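# Hand-held gripper kit: review meeting, Monday

Held in the Altness workroom, 10.00 to 11.25

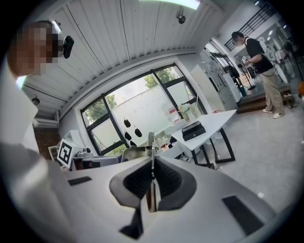
## Equipment on trial

**Present:** Hertta Hämäläinen (chair), Ikechukwu Sani, Aarne Ojala, Abimbola Lawal (minutes)

**Apologies:** Eetu Hirvonen. He sent written comments, taken under item 4.

### 1. Minutes of the last meeting

Agreed with one change. Item 5 should read that Dreltov offered to extend the loan of the kit to the end of August, not that the extension had been signed. It has now been signed. Hertta has the paper copy.

### 2. Matters arising

- Spare charging leads: arrived. One was the wrong length and has gone back.
- Shelf space for the cases: Aarne has cleared the lower shelf in the store. The cases fit if the lids face the wall.
- Name for the trial folder on the shared drive: left as it is.

### 3. Report on the trial so far

Ikechukwu reported. The kit on loan from Dreltov is the Hetier, the two-gripper version. Each person holds a gripper by hand and carries out the task, and the recordings are used afterwards to train the arm on the packing bench. The trial plan asks for 300 usable recordings before a decision to buy. We have 63 rejected recordings to date, all listed in the log with a reason against each.

The most common reason for rejection was the marker board being out of view when the recording began. Starting each session with the board propped up and facing the gripper has been added to the start sheet. Aarne asked whether the board could be fixed to the wall. Ikechukwu said the manual allows it but the board would then have to stay put for the whole set, and we have been changing benches. Left for now.

Other points from the log:

- Thin card is picked up well. Soft bags are picked up less well, and the operator tends to squeeze too hard.
- The jaws open wide enough for everything on the packing list except the large tubs.
- Left-handed use is possible. Abimbola did a full session left-handed and had no complaint beyond a stiff thumb.
- Two people recording in the same room do not seem to upset one another's files, but they do get in one another's way.

Hertta asked how long it takes a new person to get going. Ikechukwu said most were making usable recordings within their first session. The slowest part was learning not to rush. He would like anyone new to watch a session before holding a gripper.

### 4. Comments from Eetu Hirvonen

Read out by Abimbola.

Eetu finds the gripper heavy at the front after long use and asks for a limit on the length of sessions. He suggests 48 minutes, being the length of one of our bench shifts less the break. He also says the on-screen messages are hard to follow, in particular "track weak", which appears for several different faults.

Discussion. Aarne thought 48 minutes too long for anyone working with the arm raised and would sooner see a short rest in the middle. Agreed: 48 minutes as the longest session, with a rest when the operator wants one. The rest is not to be entered in the log as lost time.

On the messages, Ikechukwu will ask Dreltov for a list of what each one means. The manual covers some of them.

### 5. Comparison with the Hennessy offer

Hertta had circulated the Hennessy quotation. It is for a service: Hennessy would send its own people to make the recordings and hand over the finished files. We would own no equipment.

Points made:

- Hennessy would be quicker at the start.
- Any change to the packing list would mean paying for another visit. The list changes often.
- Their quotation does not say who keeps copies of the recordings. Hertta will not go further without this in writing.
- Our own staff know how the goods are meant to be handled. Abimbola felt this showed in the better recordings.

Aarne said he was not against the service but had expected a sample file with the quotation and none had come. Ikechukwu would want one tried on the arm before giving a view.

No decision. Both offers stay open until the trial is complete.

### 6. Support and spares

The Dreltov offer includes 3 sets of jaw pads. Ikechukwu does not yet know how fast they wear, and ours show no marks worth noting. Price of further sets to be asked for.

Telephone support is weekdays only. Aarne rang once during the trial, about a gripper that would not pair, and was called back the same afternoon. The fault was cleared by restarting it with the case open.

### 7. Room and safety

- Cables to be coiled and put away from walkways at the end of every session.
- Bags and coats not to be left on the benches being used for recording.
- Anyone whose work may be recorded must be told beforehand. Hertta will put a notice on the door.

### 8. Actions

| Action | Who |
|---|---|
| Ask Dreltov for message list and price of jaw pads | Ikechukwu |
| Ask Hennessy for sample file and terms on copies | Hertta |
| Add session limit to the start sheet | Abimbola |
| Test soft bags with a lighter grip, ten recordings | Aarne |
| Put up door notice | Hertta |
| Send these minutes to Eetu | Abimbola |

### 9. Any other business

Aarne asked if the large tubs could be dropped from the trial list. Agreed, but they are to be mentioned in the final report.

Next meeting in August, when the recordings are complete. Abimbola to book the room.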